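Comparing two grippers for mixed-object bin picking

Posted 30 August 2019

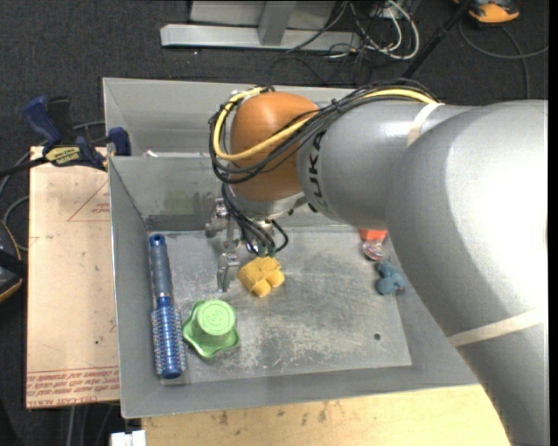
The purpose of this comparison was to determine which of two end effectors should remain on the arm for the second half of the year. The two candidates were the Clondis, a slim-fingered parallel gripper with wired position feedback, and the Wandska, a heavier unit with broad padded jaws. Both had been in the workshop since March, and both had acquired supporters before either had been tested under the same conditions. It seemed appropriate to settle the question by measurement.

The test was deliberately modest in scope. Each gripper was required to lift single household objects out of a sheet-metal bin with sloping walls and to release them outside it. The selection included a round hairbrush, a star-shaped knob with five lobes and a notched sponge, along with smaller pieces. A flat metal plate at the bottom of the bin gave every object the same hard surface to rest on. The bin itself was held with bar clamps after the first afternoon, when a contact with the side wall displaced it far enough to invalidate the camera calibration, and the whole of that afternoon's data had to be discarded.

A total of 800 attempts was planned, divided equally between the grippers. Objects were repositioned by hand between attempts. The same grasp planner was used throughout, with only the jaw geometry and the closing force changed. I did not tune the planner for either product. A supplier would be entitled to object to this, and one did, but a gripper that requires a week of adjustment before it can lift a sponge has a cost that ought to appear in the results.

Results by object

The sponge was the least demanding item for both units. The Wandska lifted it on nearly every attempt, as the broad pads tolerated a large error in approach angle. The Clondis was almost as reliable, although its narrow fingers compressed the material deeply enough that the width reading could no longer be used to confirm a grasp. Anyone relying on finger position as the sole indication of success should take note of this. A soft object pinched to almost nothing is difficult to distinguish from a miss.

The hairbrush produced the clearest difference. Grasped at the handle it presented no difficulty to either gripper. Grasped at the bristle head it rotated in the padded jaws of the Wandska and was dropped during the lift in 23 cases. The Clondis fingers settled between the bristles and held. I had expected the opposite outcome and had said so in writing to several colleagues.

The knob was awkward for both. Its lobes offer few pairs of parallel faces, and the planner repeatedly selected a grasp across two lobe tips, from which the part would pivot and slip. Grasping by the raised cylindrical centre was dependable with the narrow fingers and seldom possible with the wide ones, which met the lobes before reaching sufficient depth.

Small objects lying close to a wall remain the principal weakness of the Wandska. The body of the gripper reaches the slope before the jaws reach the object, and the controller then reports a force limit and stops. The Clondis is compact enough to reach most of these positions, provided that the wrist is turned so that the fingers close along the wall. This constraint was added to the planner for both units at the midpoint of the trial, and the results before and after it have been kept separate.

Cabling and controller

The mechanical comparison occupied most of our attention, but the greater part of the lost time was attributable to cabling. The Clondis requires several thin leads at the tool in addition to the main bundle, and these must be given enough slack to permit full rotation of the wrist without hanging low enough to catch on the bin. We rerouted them 3 times. Algirdas Krūmiņa, who was responsible for the electrical work, eventually recommended a wide loop over the last joint – an inelegant arrangement, though it survived the remainder of the trial without a single intermittent fault.

The Wandska uses one connector and is preferable in this respect. Its controller, however, imposes a delay of 120 milliseconds between the close command and the first force reading. For slow work this is of no consequence. For the approach speeds we intend to use, it means that a light object can be pushed across the plate before the system has registered contact.

We also evaluated the Kazlauskienė driver package as an alternative to the software supplied with the two grippers. It supports both, its documentation is thorough, and its error messages describe the error. I would recommend it to any small laboratory maintaining more than one tool. The Lasosden interface board was considered as well, but the unit received had a damaged terminal block and its replacement did not arrive in time to be included.

Decision

The Clondis will stay on the arm for the coming months. Its advantage on the brush, on the knob and near the walls outweighs the additional wiring. The Wandska will be moved to the packing cell, where the items are larger, the surfaces are open and the controller delay is acceptable.

One matter is unresolved. The fingertips of the Clondis are bare metal, and repeated contact with the plate at the bottom of the bin is undesirable for both. Thin replaceable tips have been ordered in two hardnesses. I shall repeat the sponge and knob attempts once they have been fitted, and will publish the complete table of results at that time.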